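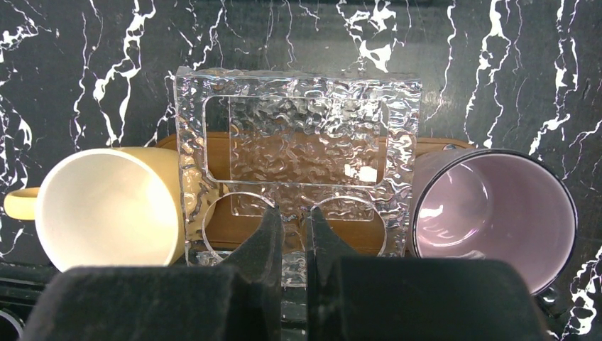
Clear block with a rippled surface, standing in front of the black marble pattern.

How to plan a short talk at a historic church

I give these talks for our parish travel group. They last eight minutes and need one evening of preparation.

Start with the passage. Pick one reading that fits the building and keep it under a page. At the chapel in Flivdale I used Psalm 84. Read it aloud at home twice and mark where you need a breath.

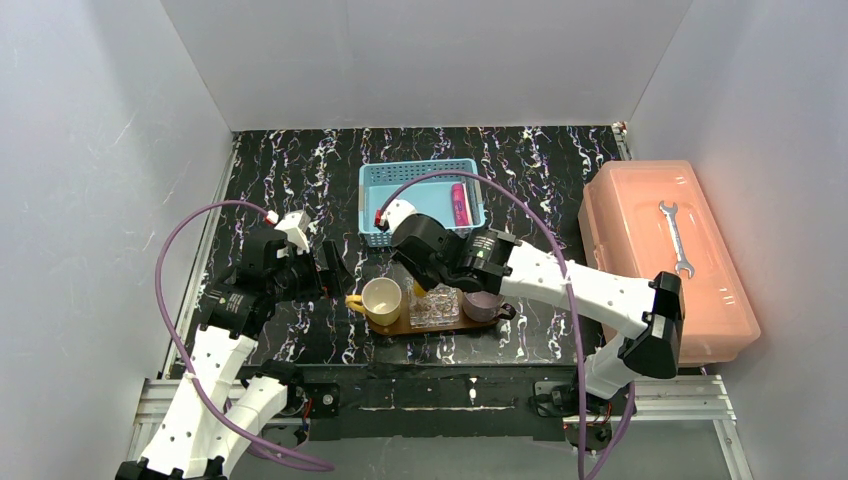 Next, look up the history. Get the founding date, who paid for the building, and one thing that happened there. Check each against two sources. The guidebook I had for Umau gave the wrong century for the bell tower, and Haruna Wada caught it before we left.

Write the talk in full. Mine run about 1000 words. Put the history first, then the reading, then one question for people to think about while they walk.
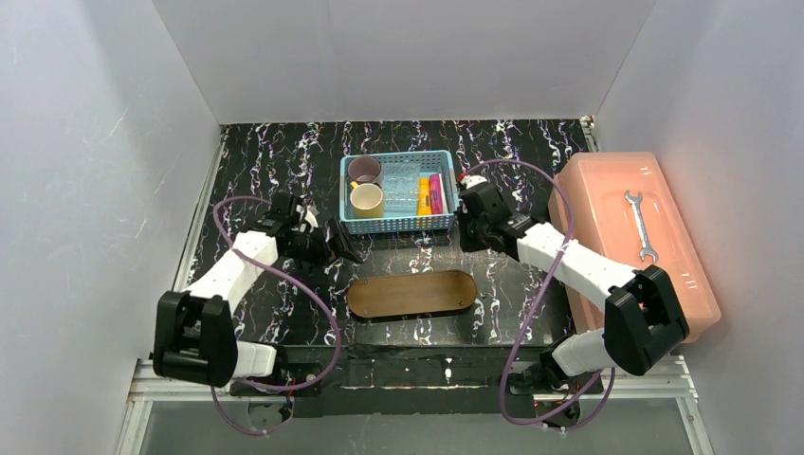

Call the church office a week ahead. Ask whether groups may speak inside and when services are held. If there is a service, stand outside or come back later.

On the day, gather everyone near a side wall and keep your voice low. Finish with a short prayer and leave time for quiet.
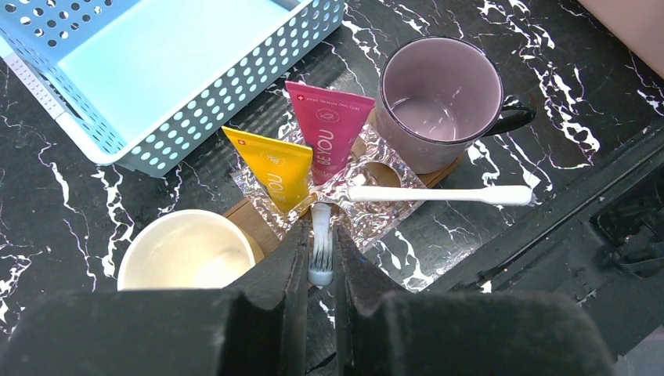 Foil over the wooden holder, with two tubes and a white toothbrush.

Keep your notes in a folder with the name of the church and the reading you used.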